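Grirnik says its two-arm cell in Vamardale now needs less upkeep

1/4/26 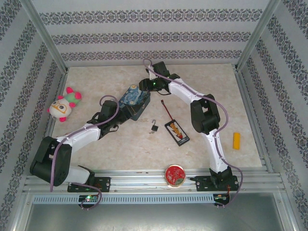
The firm bolts both arms to one aluminum rail and leaves the cables in open loops, so a servo can be swapped in 14 minutes. That figure is Grirnik's own – no outside shop has checked it.

Isaksson, which services the cell, replaced 2 wrist servos in October and billed 2580 dollars. Grirnik calls that a one-time cost. Its upkeep sheet still asks for a cable check every two weeks, and a second cell is due at Standlow before any repair log is made public.

14 shares
2 comments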